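Notes on teleop, second month

2026-02-16

The goal I set in November was 2,000 usable demonstrations for the Clindard policy before we change anything else. We are well short of that, mostly for boring reasons, so I am writing down what has worked and what hasn't.

My sessions on the Apaza rig used to run as long as I felt like it. Now I stop after 31 minutes. Past that point my wrists get lazy and I start turning objects with the whole arm, and the policy learns that too. I would sooner record 16 clean episodes in a session than twice that with half of them sloppy.

The glove mapping is still the weak part. Thumb opposition lags behind the other fingers, so I close the thumb early and wait. Ustine sent a new calibration routine that takes 8 poses where the old one took a lot more. It is quicker but I can't say it is better. I redo it every time I take the gloves off.

I also dropped the rule about resetting objects to the exact same spot. Droltlow's replay tool made it obvious that the policy was memorizing positions. I now put things down anywhere inside the tape and only throw out a layout if the arms can't reach it.

Long, shiny objects are the hardest thing to demonstrate by remote control. On the headset video the reflections make it difficult to judge where the surface is, and I tend to squeeze before I am really around it. With the silvery cylinder I wrap the left hand's fingers around it and let it lie diagonally, and I keep the right hand open and low over the table until I know which way I want to go. The small rolls are easy by comparison. If you are starting out, do a few sessions on small matte objects first and leave anything reflective for later.
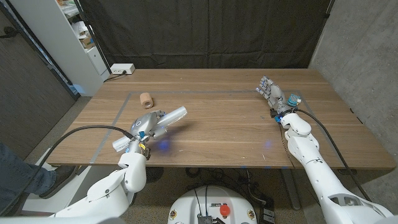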